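移动与操作机器人选修课 讲义
第4讲 怎样评估一套现成的操作套件：以Skivia为对象
Pedirmont应用技术学院 自动化系

课前请读
Skivia用户手册的第一部分（安装）和附录（夹爪参数）。手册的中文版翻译得不太统一，同一个词“gripper”有时候译成“夹爪”，有时候译成“抓手”，本讲义全部写“夹爪”。看到手册里的“示教器”请注意，Skivia没有实体的示教器，这个词在手册里指的是网页界面。

一、这一讲要解决的问题

前三讲我们讲了运动学、坐标系和手眼标定，用的例子都是刚体，比如方块、杯子、圆柱。这一讲开始，我们把一个真的产品放在桌上，问一个采购的人会问的问题：这套东西值不值得买，买了以后能做什么，不能做什么。

系里现在借到一套Skivia，试用期是29天。试用期结束以前，我们要写一份评估报告交给实验室。报告的主要部分由你们完成，所以这一讲的内容和你们的作业直接有关系。请不要把它当成背景知识来听。

先说明几个名字，避免混淆。Skivia是套件的名字。Gomis是生产这个套件的公司。Dizon是代理商，负责运输、安装和第一年的维护。出了问题先找Dizon，Dizon解决不了再转给Gomis。去年有一个组直接写邮件给Gomis，等了很久没有回信，后来才知道Gomis的技术支持只接受代理商转来的工单。

二、套件里有什么

按照装箱单，一套Skivia包括以下内容：

机械臂本体，带底座和控制单元
平行夹爪，带两组可以更换的指尖
安装夹爪用的转接板
电源线、网线、急停按钮
软件授权（绑定在控制单元上，不绑定在电脑上）
一份纸质的快速安装说明

请注意没有的东西。相机要另外买，或者用自己的。桌子要自己准备。电脑也要自己准备，手册里写的配置要求比较低，但是如果同时运行视觉程序，建议用带独立显卡的机器。

另外还有一个可选的服务，叫做“上手服务”，由Dizon提供。工程师来现场，帮用户完成安装、标定和第一个演示程序。这个服务单独收费。要不要买这个服务，是评估报告里必须回答的一个问题，后面第七节再谈。

三、为什么用布来做测试

产品介绍里的演示几乎都是抓方块和装箱。这种任务对一个评估者来说信息很少。方块放在已知的位置，夹爪张开，下降，合上，抬起，任何一套合格的机械臂都能做到。如果只看这种演示，不同的产品看起来都差不多。

布的情况不一样。我想请大家记住布料的几个特点，因为它们每一个都对应套件的某一项能力。

第一，布没有固定的形状。同一块布，每一次放下去，样子都不同。所以“抓取点”不能提前写在程序里，要由视觉算出来，或者由操作的人在遥操作的时候自己选择。这里考验的是套件和外部相机之间的接口好不好用。

第二，布很薄。如果布平铺在桌面上，夹爪要夹到它，指尖必须非常接近桌面。高度差一点点，要么夹空，要么指尖压在桌子上。这里考验的是机械臂末端在垂直方向的重复精度，还有碰到桌面以后控制器怎样反应。

第三，布会滑。夹住了一个褶皱，抬起来的时候布的重量慢慢增加，褶皱可能从两个手指之间滑出去。这里考验的是夹持力和指尖表面的材料。

第四，布会挂在别的东西上面，比如桌子边、螺丝头、夹具。布垂到桌子边缘以外的时候，拉动的方向就变得很重要。这里考验的是路径规划有没有给用户足够的控制权。

有的同学会问，为什么不用真正的衣服。可以用，但是衣服有纽扣、拉链、口袋，变量太多，第一次做测试的人很难判断失败的原因。单色的一块布比较合适。颜色最好和桌面差别大，视觉分割会容易很多。木头桌面偏橙黄色，选绿色或者蓝色的布都可以。

四、夹爪

现在仔细讲夹爪，因为在布料任务里面，大部分的失败都发生在夹爪这里，机械臂本体很少是原因。

平行夹爪的两个手指同时向中间移动，一直保持平行。它的优点是简单，受力容易计算，夹刚体的时候物体会自动对中。它的缺点是没有手指的弯曲，所以不能像人那样用指腹去“捻”起一层布。用平行夹爪抓布，常用的方法有以下三种。

方法甲：捏褶皱。布上面已经有突出的褶皱，夹爪从上往下，手指在褶皱两侧，合上。成功率最高，前提是布本来就是皱的。

方法乙：推出褶皱。布是平的，先用一个手指轻轻压住布，往旁边推一小段，让布自己拱起来，然后再用方法甲。这个方法需要控制向下的力，力太小布不动，力太大会伤到指尖或者桌面。

方法丙：从边缘夹。布的一边伸出桌子以外，夹爪从侧面过去，一个手指在布的上面，一个手指在下面。这个方法很可靠，可是需要机械臂能够到达桌子的侧面，并且手腕能转到水平。很多工作站的布置不允许这样做，例如桌子旁边有立柱或者支架的时候。

Skivia的夹爪在软件里可以设置开口宽度、速度和夹持力。夹持力的单位在网页界面上显示为百分比，手册的附录里有换算表。写报告的时候请统一换算成牛顿，不要写百分比，读报告的人不知道满量程是多少。

指尖有两组。一组是硬的，表面光滑，适合夹金属和塑料的零件。另一组有一层软的橡胶，适合布和纸。更换指尖需要拧4颗螺丝。请使用套件里带的扳手，拧紧就可以，不要用很大的力气，螺纹是在铝上面的。换完指尖以后一定要重新执行一次夹爪归零，否则软件以为的“完全合上”和实际的“完全合上”会有差别，薄的布就夹不住。去年的同学在这一步花了整个下午，他们以为是视觉的问题，把相机标定重新做了几遍，最后发现只是忘记归零。

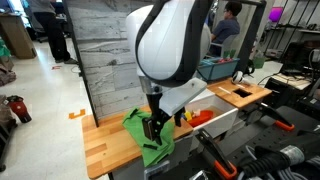
夹住以后怎样抬起，也有讲究。我的建议是分两段走。第一段很慢，只抬起几厘米，停一下，读一次夹爪的开口宽度。如果读数等于零，说明夹空了，程序应该回到上面重新选点。如果读数大于零，说明手指中间有东西，可以继续第二段，用正常速度。这个检查只需要几行代码，但是能节省很多时间，因为夹空以后还继续做完整个动作是没有意义的。

Skivia读取开口宽度的分辨率是否足够区分“一层布”和“没有布”，手册里没有写。这是我希望你们自己测出来的数据之一。测量的方法：用同一种布，分别夹零层、一层、两层、多层，每一种重复20次，记录读数，画出分布图。如果零层和一层的分布重叠，那么上面说的检查方法对单层布就不可靠，报告里要写清楚。

五、工作站的布置

机械臂再好，布置得不好也做不成事情。套件的评估必须包括“把它放进一个真实的房间需要做什么”。以下是我自己整理的一些注意事项，顺序没有特别的意义。

桌子。桌面要平，要稳。机械臂加速的时候会推动桌子，轻的桌子会移动，标定就失效了。如果底座没有和工作桌固定在一起，请在地上贴胶带，标出桌脚的位置，每次开始之前看一下桌子有没有离开标记。这个办法很原始，不过有效。

容器。布料任务之外，我们还要做一个分拣任务，需要放小物品的盒子。盒子最好是浅的、开口大的，颜色用白色或者别的单一颜色。深的盒子会让夹爪的外壳碰到盒壁，尤其是在盒子的角落。选盒子以前，先量夹爪外壳最宽的地方，再量盒子内部的宽度，留出余量。

线缆。线缆要留够长度，让机械臂转到最远的姿态也不会拉紧，同时又不能拖在桌面上。布和线缆缠在一起是非常麻烦的情况。可以用夹子或者扎带把线缆固定在支架上，扎带不要拉得太紧，线缆在里面应该可以稍微滑动。

支架和相机。固定相机的支架不要和机械臂装在同一张轻的桌子上。机械臂一动，相机跟着抖，图像会模糊。如果只有一张桌子，那么在拍照之前让机械臂停一小会儿，等抖动消失。

背景。视觉程序对背景很敏感。有人走过去，衣服的颜色和布的颜色接近，分割就可能出错。可以在桌子后面立一块单色或者花纹比较弱的板。灯光也要考虑，彩色的灯会改变布在图像里的颜色，请在报告里写下测试时候的灯光情况。

人。运行的时候，所有人应该在机械臂的活动范围以外。急停按钮要放在操作者伸手就能碰到的地方，不要放在机械臂的另外一边。有的组喜欢把急停放在桌子中间，“这样两边都能按到”，可是这样一来，按急停的手要先进入机械臂的活动范围。请不要这样做。

六、软件

Skivia的软件有两个入口。第一个是网页界面，第二个是编程接口，支持Python。

网页界面适合第一天使用。可以拖动三维模型上的机械臂，可以记录位置点，可以把位置点连成一个程序。中文翻译前面已经说过，不够统一，但是按钮的位置很清楚，不会影响操作。界面有一个缺点，保存程序的时候如果名字重复，它会直接覆盖旧的文件，没有提示。请在文件名里加上组号和版本号。

编程接口是评估的重点。我把接口的功能分成几类，请你们逐项试用，并且记录结果。

运动指令。关节空间和直线两种。检查直线运动在接近奇异位形的时候会怎样，是减速、报错，还是突然加速。请先用低速试。

状态读取。关节角、末端位姿、夹爪宽度、各个关节的电流。检查读取的频率是不是稳定。手册给出的是标称频率，真实的频率和网络有关系，请用网线，不要用无线网络。

力的控制。Skivia的机械臂手腕没有单独的力传感器，它通过关节电流来估计外力。估计值在静止的时候比较好，在运动的时候噪声比较大。对方法乙（推出褶皱）来说，这一点很关键。请测试它能不能在轻轻碰到桌面的时候停下来，并且记录停下来的时候指尖往下多走了多少。

错误处理。触发保护停止以后，程序能不能从代码里恢复，还是必须走到网页界面上点按钮。这个看起来是小问题，但是长时间的自动测试完全依赖它。

示教。手动拖动模式可以从代码里打开和关闭。打开以前请用手扶住机械臂，负载参数如果设置得不对，它会慢慢往下掉，或者往上飘。换了指尖，或者在夹爪上面加装了转接板、相机一类的东西，都要重新填写负载参数。

关于遥操作。Skivia本身不带遥操作的设备，接口里有一个伺服模式，可以连续接收目标位姿。用这个模式就可以把别的输入设备接进来，键盘、手柄都可以。抓布的时候由人来遥操作，是一个很好的对照：如果人通过这个夹爪也不能完成任务，那么不要怪视觉算法。我建议每个组在写自动程序之前，先由人操作把任务做一遍，把失败的原因记下来。

七、关于Dizon的上手服务

这一节写得比较谨慎，因为服务的质量和具体来的工程师有关系，我只能讲我们经历的那一次。

工程师上午到，先检查桌子和电源，然后安装机械臂，通电，升级固件。中午以前机械臂已经可以用网页界面控制。下午做手眼标定和演示程序。工程师对机械部分很熟悉，讲解清楚，回答问题有耐心。对于编程接口，他知道的没有那么多，有些问题他记下来带回去问Gomis，后来有书面的答复，答复的内容是准确的。

演示程序是抓方块。我们请求改成抓布，他试了，用方法甲，可以完成，用方法乙没有成功。他没有隐瞒这一点，服务单上也写了。我认为这是一个好的做法。

如果学校里有人装过机械臂，这个服务可以不买。快速安装说明虽然很薄，顺序是正确的，一步一步照着做就可以。如果没有人装过，我倾向于买，主要的价值在固件升级和电源检查这两个部分。固件升级的时候如果断电，控制单元要寄回去，运费由用户承担。

在报告里，请你们给出自己的意见，并且写清楚这个意见适合哪一种用户。不要只写“推荐”或者“不推荐”。

八、到目前为止的初步评价

以下是我自己的看法，你们的数据可以推翻它。

比较满意的地方：机械臂运动平稳，低速的时候也没有明显的抖动。外壳的边角是圆的，布不容易挂住。橡胶指尖对棉布的抓持很好。编程接口的命名有规律，猜函数的名字常常能猜对。

不太满意的地方：夹爪的最大开口偏小，较大的玩具或者盒子抓不了。更换指尖不方便，如果一个任务里既要夹硬的零件又要夹布，中途换指尖是不现实的，只能用橡胶的那一组做所有的事情，夹硬零件的精度会下降。软件的日志文件写得太简单，保护停止以后只给一个错误代码，要去手册里查。手册里的错误代码表没有按照数字排序。

还不能判断的地方：橡胶指尖的寿命。Dizon说磨损以后可以单独购买，但是没有给出更换周期。请每个组在实验开始和结束的时候，用同一个角度给指尖拍照，放在记录表后面。

九、实验步骤

每个组使用同一套设备，请按照预约表轮流。下面的步骤请打印出来，放在桌子旁边。

1. 检查桌脚和地上的标记。
2. 检查急停按钮，按下，确认不能运动，然后旋转复位。
3. 通电，等待控制单元的指示灯不再闪烁。
4. 确认现在安装的是哪一组指尖，执行夹爪归零。
5. 在软件里核对负载参数。
6. 桌面上只放这次任务需要的物品。书包、水杯不要放在桌上。
7. 把布举到桌面上方，松手，让它自然落下。不要用手整理形状。
8. 运行程序，或者由人遥操作。
9. 填写记录表，包括失败的情况。
10. 全部做完以后，机械臂回到停放姿态，再断电。

关于第7步，我想多说一句。人有一种习惯，看见布落下来的样子很难抓，就不自觉地去拨一下。这样得到的成功率会偏高，而且别人没有办法重复。如果布落到了桌子外面，可以重新来一次，但是要在记录表上写明。

关于第9步，失败的种类请使用统一的代号：

A 夹空，手指之间没有布
B 夹住以后滑脱
C 指尖压到桌面，触发保护停止
D 布挂在其他物体上
E 视觉没有给出抓取点
F 其他，请用文字说明

如果一次失败包含两种原因，写先发生的那一种，另外一种写在备注里。

十、报告的要求

报告用中文或者英文写都可以，每个组2个人，交一份。内容包括：测试的条件，三种抓取方法的成功率，夹爪宽度读数的分布图，编程接口逐项试用的结果，对上手服务的意见，以及最后的采购建议。

成功率请同时写出总次数和成功次数，不要只写百分数。图的坐标轴要有单位。引用手册里的参数时，请注明是手册给出的数值还是自己测的数值，这两种数值在同一张表里出现的时候要分成两列。

采购建议部分请假设读者是一位没有学过机器人的实验室负责人。他想知道这套设备能不能用在教学里，需要多少额外的准备，坏了找谁。运动学的公式不要放进这一部分。

常见的扣分原因：把Gomis宣传材料里的句子直接抄进报告；没有写指尖的种类；只有成功的记录，没有失败的记录；把Dizon写成生产厂家。

十一、思考题（不用交）

方法乙里面，手指推布的距离和褶皱的高度有什么关系？摩擦力更大的桌面对我们有利还是不利？

如果只允许给Skivia增加一样东西，来提高抓布的成功率，你会加一台装在手腕上的相机，还是一个手腕力传感器？请从你们自己的失败记录里找理由。

布的一部分垂在桌子边缘以外的时候，重力会帮助还是妨碍抬起的动作？请画出受力图，分别考虑抓取点离边缘近和离边缘远的情况。

十二、下一讲

下一讲讲双臂操作和折叠，仍然使用同一块布。请把这次的记录表带来，我们要用里面B类失败的数据来讨论夹持力。软件的版本在试用期内请不要升级，即使网页界面弹出提示，也请选择“以后再说”，否则各组的数据不能放在一起比较。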